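Microfiber towels going stiff after a few months
Laundry and Cleaning > Fabric Care

lkoller61
I use microfiber for pretty much everything in the kitchen, drying dishes included, and the plush ones always go the same way. Soft and thirsty for a while, then they start pushing water around the plate.

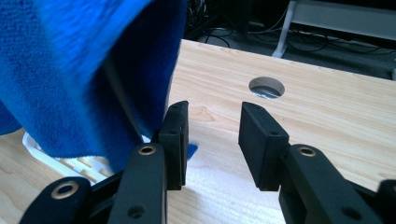
I wash them warm with regular liquid detergent, no bleach, and they go in the dryer on medium with the rest of the towels. We moved to Stulldale in February and the water here is a lot harder than what I had before. Is it the water, the dryer, or do they just wear out?

parveen_s
Do you use fabric softener or dryer sheets on that load? Either one coats the fibers. Even if you skip the softener, there can be enough left in the dispenser drawer to do it.

lkoller61
No softener. Dryer sheets yes, for the cotton towels, and the microfiber is in there with them. I guess that counts.

parveen_s
It counts. Stop the sheets first and see. Wash the microfiber on its own too, cotton lint gets into it and doesn't come out.

Brondum_Annie
I'd go after the heat before the sheets. The fibers are polyester and nylon and the tips get damaged if the dryer runs hot. Medium on my old dryer was hotter than high on the new one. Mine go on a line in the basement and the oldest are still fine for dishes.

parveen_s
Line drying in hard water is how you get towels like cardboard. Low heat or air fluff is fine. I have been doing low heat for years.

Brondum_Annie
Shake them out when they're half dry and they aren't like cardboard. But we have had this argument on the other thread.

leonie.h
Hard water is a real part of it. I'm in Nivville and our last water report said 280 ppm, so not as bad as some places but bad enough. What worked for me:

Soak in hot tap water with half a cup of white vinegar, 2 hours
Rinse well
Wash alone on warm with half the detergent you normally use
Extra rinse
Dry on low, no sheets

It brought back most of mine. One was scorched on one side and that one went to the garage.

parveen_s
Agree on half the detergent. Most people use far too much and it never rinses out. Don't agree on vinegar every time though, it's hard on the rubber seals in the machine.

leonie.h
I do it in the sink, not the machine. Maybe every third month.

plirncombe_liis
Different opinion - for dishes I gave up on microfiber and went back to linen. It catches on my hands in winter and I can't stand the feeling. Linen gets better with washing. Costs more up front.

Brondum_Annie
Linen leaves streaks on glasses until it's been washed a lot of times.

plirncombe_liis
So wash it a lot of times.

lkoller61
Did the soak in the sink last night with four of them, then low heat and no sheets. Three are clearly better, they grab water again. The fourth is the same as before, and it's the oldest, so I'm moving it to floor duty. Going to call the town and ask for the hardness number.

leonie.h
Post it when you get it. If it's over 300 I'd try a detergent with a softening agent in it before buying new towels.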